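Speaker notes: equipment planning session, Jamham
2019-01-19
Speaker: Chak-lun Yu
Allow 38 minutes plus questions. Slide numbers match the printed deck.

## Slide 1. Scope

- Capital request for the kitchen-goods handling cell at Grasatville. Audience is plant, finance and maintenance.
- Decision wanted: approval in principle for the first cell, with a hold on the second until the February review.
- Not covered today: conveyor replacement, palletizing, the labelling line. Take those offline.

## Slide 2. What goes in the request

Start with the total. The request is $86,000 for one cell, installed. Read the line items off the slide and pause after each.

- Arm and controller
- Wrist camera, mount and cable set
- Gripper, plus spare finger pairs
- Bench, panels and guarding
- Integration labour
- Training and first-year service

Finance will ask why integration is a separate line. Last year's request folded it into the arm price, and the overrun was then impossible to trace. Keep it separate. Purchase orders should follow the same split.

Note for myself: the quote from Tekin is in Canadian dollars, the quote from Plukilar is not. Both columns on the slide are already converted. Say so once and move on.

## Slide 3. Arm selection

- Rated payload is the wrong number to compare. Use payload at the wrist after subtracting gripper, camera, bracket and cable weight.
- Reach is measured to the wrist flange on one quote and to the fingertip on the other. Corrected figures are in the handout.
- Repeatability on both quotes exceeds what the gripper and the product variation can make use of. No budget should be spent there.
- Controller cabinet needs ventilation clearance at the rear. The footprint drawing from Tekin omits it.

If someone asks about leasing: the lease rate was requested and has not arrived. Do not estimate it from the podium.

## Slide 4. The bench

Leave both pictures up while talking through the next two slides.

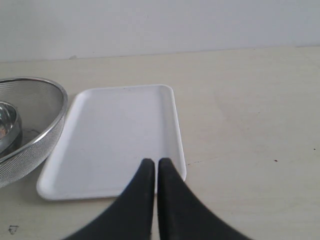
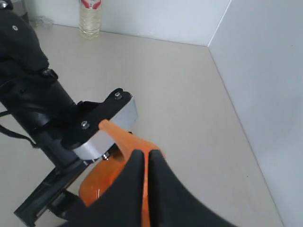

*Slide 4. Bench work. First picture: white tray and mesh colander. Second picture: labelled clear bottle and orange item, with arm and cabling at left.*

Talking points:

- Item mix drives the gripper specification. Wire mesh, polished steel, white plastic and a clear bottle with liquid in it are four separate problems for grasping and for vision.
- The tray is white on a pale table. Contrast is low, and the rim is the usable feature. Budget for lighting trials before anyone prices a second camera.
- Polished steel reflects whatever is near it. Same comment on lighting.
- Cable routing is a maintenance cost. Point to the three dark cables in the second picture. Every cable that flexes with the arm belongs on the spares list, with a replacement interval.
- The fingers take up a good part of the wrist view in both pictures. Any vision supplier quoting on field of view has to quote with fingers fitted.

Do not get drawn into cycle time on this slide. It has its own.

## Slide 5. Consumables and spares

The original budget carried no spares at all. Proposed holding for the first year:

- Finger pairs: 3
- Camera cable: one complete set
- Fasteners for the mounting plate: one bag, stored at the cell
- Gripper: none held, supplier exchange instead

Supplier exchange is 22 days from Plukilar. Maintenance has said that is too long. The alternative is a second gripper on the shelf, which moves the request up by one line item and leaves the rest unchanged. Put it to the room and record the answer.

Fingers wear at the tips first. Worn fingers will still pick a tray by its rim and will start dropping smooth items, so inspection goes by tip condition. A calendar interval was considered and dropped.

## Slide 6. Cycle time and the payback figure

- The payback calculation in the pre-read assumed a single item type. Withdraw it.
- The revised calculation needs timed runs on the full item mix. Those runs are scheduled for February.
- Until then the sheet shows cost only. Leave the savings column blank. A placeholder in that column will get quoted back at us.

Expect pushback. The answer is that approval in principle does not release funds, and the purchase order waits for the timed runs.

## Slide 7. Floor space and services

- Power: standard circuit is adequate for the arm. Confirm with electrical whether the lighting goes on the same breaker.
- Air: not required for the gripper as quoted. If the room prefers a vacuum tool, a compressed air drop has to be added and priced.
- Network: one wired port. Wireless was ruled out by IT.
- Panels: pale and matte. Glossy panels put reflections into the camera.

## Slide 8. Decisions to record

1. Approve the first cell in principle, yes or no.
2. Spare gripper on the shelf, or supplier exchange.
3. Who owns the spares budget after year one. Maintenance and operations each think it is the other.
4. Date for the second cell discussion.

Hand the marker to whoever is taking minutes and wait for item 3 to be settled before closing.

## Backup slides

- B1: currency conversion and date of rate
- B2: payload worksheet
- B3: Tekin footprint drawing, marked up with rear clearance
- B4: Plukilar exchange terms, page 2 only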